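Home | Stories | Archive | Submit

The Tenant of 209

Urszula Kurek measured the damp in room 209 at 7 each morning and entered the figure in a ledger. The landlord, Dudek, disputed the method.
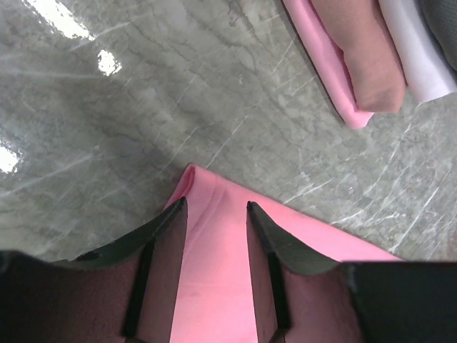
Pink cloth on gray marble.

On Wednesday the reading rose by 16. She wrote to Dudek again, enclosing a graph and a bill from Clotov for one hygrometer.
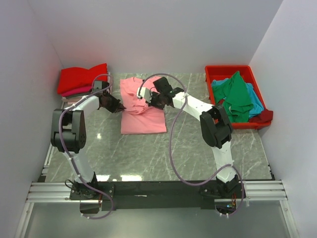

Dudek replied that the graph lacked units. She added the units. He moved her to a room on the floor above, where she opened a new ledger.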